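Courses > Sport and Coaching > Football Practice Planning > Week 2 Handout

Wednesday, January 2, 2019, by A. Woldemariam
Reading time: 2 min

Contact in Preseason: Notes for New Coaches

Players new to tackle football need a slow build. The Vurnden plan used in this course splits preseason into helmets only, then helmets and shoulder pads, then full gear. Nobody moves up a stage until they can hold a good hitting position on a bag: feet apart, knees bent, head up, eyes on the target.

Last May the Londico women's squad logged 300 tackling reps in camp. Of those, 221 were on bags or sleds and the rest were player to player. Copy the log sheet and bring your own numbers to the next class.

Terms to know:
Thud: contact at speed, both players stay up.
Wrap: arms close around the runner after the shoulder makes contact.
Form fit: walk-through contact, no speed.
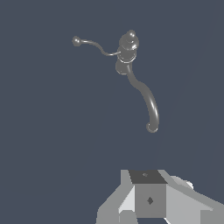
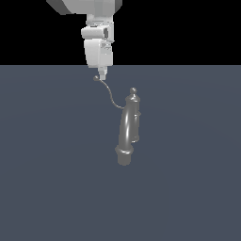
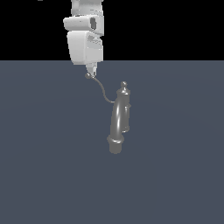
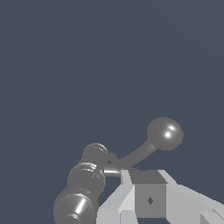

Teach the wrap from the ground up. Start with the feet, then hips, then shoulder, then arms, and stop the drill when one part is out of order. The dark gray arm in the fourth picture, with rounded links stacked from large to small, is a fair way to think of it: the biggest part is lowest and everything else sits on it. A player who leans from the waist has lost that base. For next week, read the Ramon drill sheet and plan one form fit period.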